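Varwood Wooden Lacing Set: our thoughts after a term of rainy afternoons

My youngest has never been one to sit down with a puzzle, so when my friend Tuva Magnusson passed on her spare Varwood lacing set I thanked her very kindly and assumed it would live in the cupboard. Well, I was wrong! It's been out nearly every afternoon since June, usually on my bed while I get through the washing and we both have a good natter.

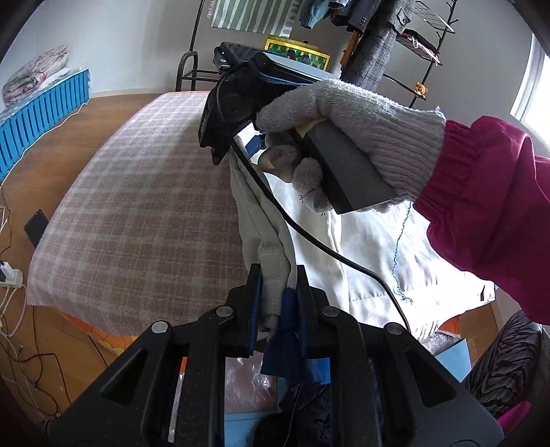 What you get

There are 18 chunky shapes and 3 laces in a drawstring bag. The holes are generous, the edges are beautifully smooth, and the laces have stiff tips that little fingers can manage (I've seen plenty that fray by lunchtime). Holding the shape still with one hand while the other does the threading is lovely practice for using both hands together, and she has no idea she's practising anything.

The instruction card is a bit of a let-down - two patterns, both too tricky for a beginner. We ignored it and made up our own, mostly snakes.

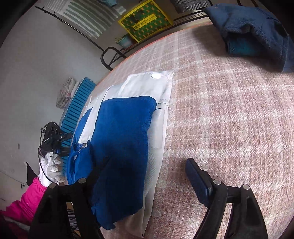

Who it suits

I'd say from about 3 years up, with a grown-up close by, as the laces are long. My nephew Poul is in Grade 2 and still had a good go, though he'd had enough of it well before dinner. If your child already threads small beads happily, I'd save your money and look at the Nordin sewing cards, which ask a little more of them.

Four stars from us, and I've ordered a second set in the other colours for Grandma's place.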